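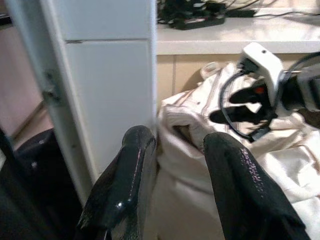 Tall unit, with the counter and its cables to the right. Items 2 and 3.

Laundry and kitchen corner: safety checklist with comments

4th October
By the Prornila inspections desk

Print this page | E-mail this page

Property: Ibarra House, Trorby, ground floor
Last full check: January
Key: OK / ADVISE (put right when you can) / ACT (put right before the next wash)

The form is the usual one. The comments are longer than usual, as the residents have asked us to stop writing "see previous" in every box. They were quite right, though they may come to regret it.

1. WASHING MACHINE

1.1 Machine stands level, doesn't rock when pushed at the corners
OK. Pushed at every corner we could reach. It took this well.

1.2 Lid opens fully and stays up
OK. It stays up by itself. If it ever starts drifting down, stop using it and report it. Several people in this house lean right in to fetch the last sock.

1.3 Tub empty before loading
ACT. There was a white card or packet in the tub, propped against the far wall. If it belongs to the wash, it should go in when the wash does and according to what it says on the back. If it belongs to somebody's pocket, it has had a narrow escape. Look in the tub before each load and run a hand round under the rim.

1.4 Nothing hanging over the tub opening or the front of the machine
ACT. A beige cloth was draped over the front edge of the opening and down the front of the machine. It has a frayed lower edge, and frayed edges are good at finding moving parts. The rule has been the same for years: cloths go in the machine or somewhere else. The edge of the tub is neither.

1.5 Cable clear of the opening
ACT. A thin black cable ran across the same cloth. Whatever it serves, it should be routed round the back or the side and kept away from water. We would have marked this down without the cloth. With the cloth it gets marked down in two boxes.

1.6 Control panel readable, buttons not sticking
OK. The labels are small and white on glossy black, so bring your glasses. One button appears to say something about jeans and soaking, and we're told it is the only one used by half the household. A light was on when we looked. Please switch the machine off at the panel after the last load of the day.

1.7 Hoses sound, no drips, tap closes fully
OK. Felt along both hoses with a dry tissue and the tissue stayed dry. The tap is stiff but closes. Hoses are due for changing within 6 months whatever they look like.

1.8 Filter cleaned
ADVISE. Cleaned on the day, by us, which isn't strictly our job. The log sheet says it was last done in January, in handwriting that looks a lot like ours. By the residents' own tally the machine gets through almost 1,000 washes a year, so once a month would be nearer the mark.

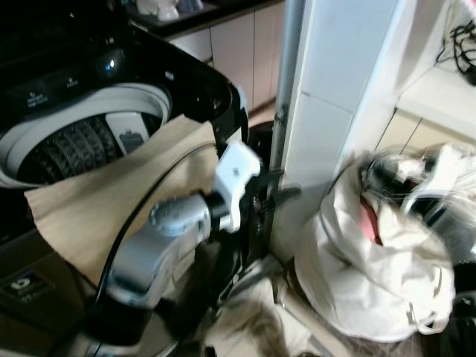 Washer with the lid up and the cloth over its front edge. Items 1.3 to 1.5, and 4.1 for the bag.

2. TALL UNIT

2.1 Fixed to the wall, does not tip when the doors are opened
OK. Given a firm pull at shoulder height. The bracket held and so did the unit.

2.2 Doors hang straight and shut properly
OK. The upper section and the long lower one both close. The line between them is even, and this is more than we could say for it in January.

2.3 Surfaces sound
ADVISE. A few small dark marks part of the way down the side, near the edge. They may be scuffs or they may come from the hinges. Wipe first. If they don't shift, tell us and we'll have a look at the hinges. Please don't paint over them, as happened to the last lot.

2.4 Cleaning products stored high, lids on, in their own bottles
OK. All in the upper section, all with lids. The Orka descaler is back in an Orka bottle, and we thank whoever came to their senses about the squash bottle.

3. COUNTERS AND CABLES

3.1 White counter clear of loose electrical items
ACT. There is a tangle of black cables on it, in among devices that include a rectangular black box. We asked what it all does and received more than one answer. The comments from January say "tidy cables", and they have been tidied in the sense that they are now all in the same heap.
What we want to see: anything not in use unplugged and put away. Anything in use on its own cable, with the spare length tied up and nothing trailing over the edge. Allow 10 minutes for it and a bit of bad language.

3.2 Extension leads not chained, not sitting under fabric
ADVISE. No chaining found on the day. See 4.1 as regards fabric.

3.3 Dark counter at the back, items kept away from the edge
OK. Various white and blue bits and pieces on it, none of them near enough to the drop to worry us. Nothing on this counter needed writing up, and we did look.

3.4 Lower cupboard doors open freely
ADVISE. The beige doors under the white counter are fine in themselves. The bag sits in front of them, so to open them you have to move the bag, and to move the bag you have to have eaten breakfast.

3.5 Wall tiles on the column sound and clean
OK. Tapped, nothing hollow. The grout could do with a brush.

4. WALKWAY AND LAUNDRY WAITING ITS TURN

4.1 Bags and baskets not blocking the route to the machine
ACT. The white fabric laundry bag was bulging when we came, with something pink near the top beside something black. It is a perfectly good bag. It is also large and soft and exactly where feet go. Move it to the end of the counter, or under it if it's ever thin enough, and keep it off any leads.

4.2 Bags not overfilled
ADVISE. If the top won't close, use two bags. One person should be able to lift either without making a noise.

4.3 Wash sorted before it reaches the machine
Not a safety item, and we have no mark to give it. The form has carried this line since before our time. We note the pink item and say no more.

4.4 Floor dry, no mats that slide
OK. Dry at the time of the visit. The mat with the curled corner has gone, and is not missed by this desk.

4.5 Chairs and other furniture kept out of the way
ADVISE. Chairs drift in here from the kitchen side. Sit on them by all means, but don't stand on them to get at the top of the tall unit. There is a step stool for that purpose and it lives behind the door.

5. FIRE AND WATER

5.1 Smoke alarm tested
OK. Loud. Apologies to the top floor.

5.2 Residents know where the stopcock is
ADVISE. We asked 2 residents. One knew. The other pointed with great confidence at the gas meter. A label would do no harm.

5.3 Machine not left running overnight or with the house empty
ADVISE. We were assured this never happens. The note on the fridge reading "will be done by 3 a.m., please hang" has been drawn to the residents' attention.

ACTIONS BEFORE THE NEXT WASH

Empty the tub and look twice (1.3)
Cloth off the front of the machine (1.4)
Cable away from the opening (1.5)
Heap on the white counter sorted out (3.1)
Bag moved (4.1)

The five above can be signed off by any resident, on the sheet inside the tall unit door. Everything marked ADVISE will be looked at again in January. Disagreements with any of the comments can go on the back of the sheet, where there is plenty of room.

Print this page | E-mail this page

Related checklists
Ibarra House: stairs, landing and the bicycle question
Trorby properties: kitchen hobs and extractor hoods
Step stools and how to stand on them
Changing a washer hose, with comments
Ibarra House: bin store, second visit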